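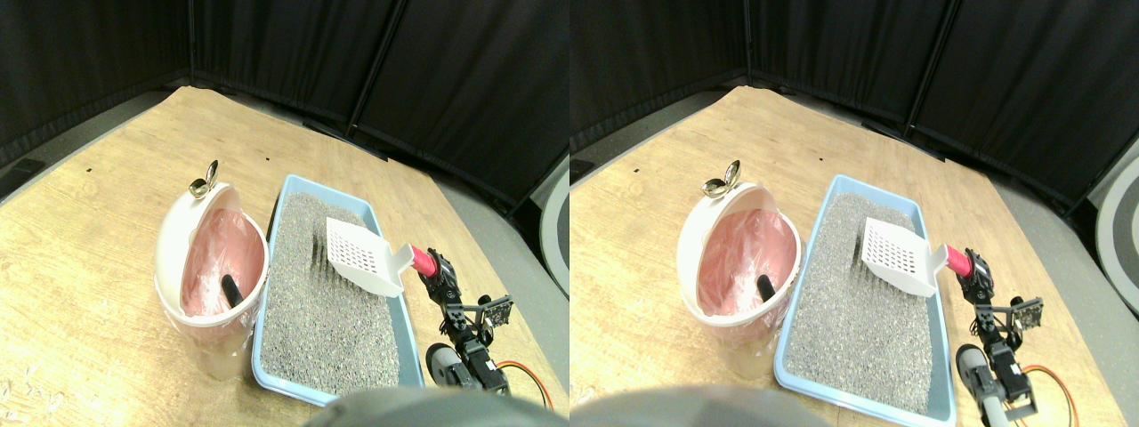
The litter station: tray, scoop and lined bin, with the arm holding the scoop by its red handle.

About Grimside

Grimside builds and sells small robotic arm kits for repetitive household jobs. Our main product is the Tornora, a tabletop arm that can be taught to handle ordinary tools. Customers use it to learn robotics, to test ideas of their own, or to see how far a chore can be automated before spending real money on it.

The company was started by Igor Wróbel and Fergus Strachan. Igor designs the hardware. Fergus writes the control software and answers most of the support mail. The first kits went on sale on January 18, 2018, and we now have five people on staff.

What we sell

The Tornora comes as a kit of metal brackets and servo motors, with a small camera module that mounts on the arm. Everything bolts together with the tools in the box. Most buyers finish the build in an afternoon. The basic kit is $400. The full kit, at $685, adds the camera, a spare set of servos and a year of software updates.

We also offer task packs. A task pack is a set of recorded motions and settings for one job, along with a setup guide and a list of things to buy. There are four so far, and litter scooping is the one people ask about most. It works with a regular plastic tray and a slotted scoop from the pet store. The arm still needs a person nearby, and we don't recommend running it with a cat in the room.

How we work

Each task pack is developed on a table in our workshop, using household items you can get anywhere. We change the position of the tray and bin between runs and keep notes on what the arm gets wrong. Those notes go into the guide, including the problems we haven't fixed. Clumped litter stuck to the corner of a tray is still one of them.

Repairs are done in house. If a servo fails in the first year, we replace it and pay the shipping both ways.

Custom work

We take on a few custom projects each year. Adamczyk, a maker of pet supplies, hired us to try out scoop handles that a gripper can hold without slipping. Quotes are free. Write to Fergus with a short description of the job and the size of the table you have, and he will reply with questions.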